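Long walk back on at Stornach, but not till September

By Kha Doãn
15/05/2020
Last updated: 16:42

13 comments | 189 shares

The Stornach coast walk has been put back to September, organisers said this morning. Everyone who had a place keeps it. Refunds if you want one, email by the end of the month.

The walk is 277 km, Dastmont harbour to the lighthouse at Stornach, done over two weeks with donkeys and mules carrying the bags. It was meant to set off next Saturday. Campsites on the route are all shut and two of the farms that put walkers up have asked for no visitors for the time being.

"We held on as long as we could," said Thodoris Panagiotou, who leads the walk and owns most of the animals. "Then the ferry stopped and that was that. You can't swim a mule over the sound. Well, you can, but not with the tents on."

He has 13 animals on the hill above Dastmont and they are getting fat. Grass is early this year. Normally by mid May they'd be working three days in five and he would be down to the last of the hay money. The lead mule, Kesero, is 22 and was due to make her last trip this spring before retiring. She will now do it in the autumn if her feet hold up. The farrier has been, standing well back, and was happy with her.

The route changes a bit. The cliff section past Khasawneh's farm lost a chunk of path in the February storms and walkers will go inland there, up the old peat road and down again by the chapel. Adds half a day. The landowner has agreed to leave the top gate unlocked but dogs must be on a lead, no exceptions, he has had sheep killed. Water at the chapel tap is fine to drink but run it first.

Nights will be darker and colder than in May so the kit list has been redone. Head torch, proper sleeping bag, second pair of boots if you own them. Bags for the animals are still capped at the same weight and they will be wieghed at the harbour. Last year someone tried to bring a folding chair.

Places cost £200, food included. A few have come free from people who can't do the new dates, and there is a waiting list. Overseas walkers should hold off booking flights untill July, when the ferry company is due to say what it's running.

Panagiotou is still taking the mules along the beach most mornings, on his own. Says they miss the company. If you meet them, wave, keep your distance, no carrots please. 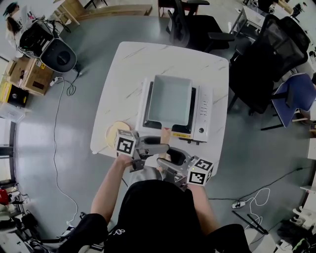

At the table, with the baking tray partly out of the white countertop oven.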